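Last updated: 2022-07-07

We've had the Tonalell hand kit at our robotics club since the spring, and I've been asked often enough whether it's worth the money that I might as well write it all down in one place. Short answer: yes, mostly, if you already have a robot to put the hands on and somebody patient to do the setting up. Longer answer below, with moaning.

First, what you get. Two hands, left and right, with segmented fingers, a pair of wrist adaptors, the cables, a little bag of spare screws (all one size, and not the size I keep losing) and a printed booklet. We paid 2,666 for the pair including delivery, which was most of a year's fundraising for us, so I was pretty nervous opening the box! The Ekura hands we looked at first were cheaper but only came with three fingers, and our students had their hearts set on doing cloth for the Dritdale household challenge. Cloth with three stiff fingers is misery. I've tried it, I don't want to try it again.

Fitting them took one long evening. The wrist adaptors go on nicely once you work out that the booklet has the left and right drawings swapped over. The cables are a bit short for my liking, so if you raise the arm high and turn the wrist at the same time they pull tight. We ended up re-routing ours and it's been fine, but for this price I'd like another few centimetres please.

The software is where I started to warm to it. It's called Dwivedi and it comes free with the kit. You can set how hard each finger closes, save that as a grip, give it a silly name and call it up later. We've got 83 saved grips now, a good half of them rubbish, and there are still no folders to put them in - you just scroll and scroll. But the students picked it up in a single session, even the younger ones, and that counts for a lot when you've only got the room for two hours.

What we use it for most is the sofa task. One person works the fabric alongside the robot, with a hand on the upper part of the cloth while the robot's goes to the lower part, and you practise getting the creases out between you.
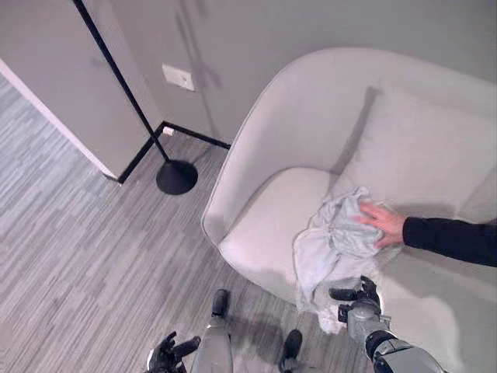
Dritdale, March

The shared work is much harder than folding a tea towel on a flat table, which is what all the demo videos show. A seat cushion gives when you press it, the fabric bunches, and a fold that looked lovely a second ago slides off over the front. The Tonalell fingers are good at small careful pinches near an edge. They're less good at a flat, sweeping stroke, and the fingertips have a habit of catching on anything loosely woven. Smooth cotton is your friend here. We wasted a whole evening on an old knitted throw and I wouldn't bother.

I do like how gentle they can be. On the lowest force setting I'm happy to have students working right next to the hand, with the stop button within reach of whoever is supervising (please do this, whatever the booklet says about it being optional). On the higher settings we keep people's fingers well out of it.

Now the grumbles. The thumb on our left hand developed a wobble in its second month. Support answered quickly and sent a new joint, but fitting it meant taking the whole palm apart, and that was four evenings gone with the challenge getting closer. The rubbery fingertip covers also wear out sooner than I'd hoped, and they're only sold in full sets. And Dwivedi logs every single grip attempt to one enormous file. Ours had 1,011 entries before anyone noticed you could clear it, and by then it took ages to open.

Battery drain is a bit higher than with our old grippers, so plan on a charge at half time.

Would I buy it again? I think so, yes. For a school with one robot and a beginners' group I'd say get simple grippers and spend the rest on spares. For a club that's been going a few years and wants to have a go at laundry, bedding, that sort of thing, it's the nicest kit I've used and the students love it.

4 out of 5 from me. I'd have gone higher with longer cables, and I'm still waiting for those folders.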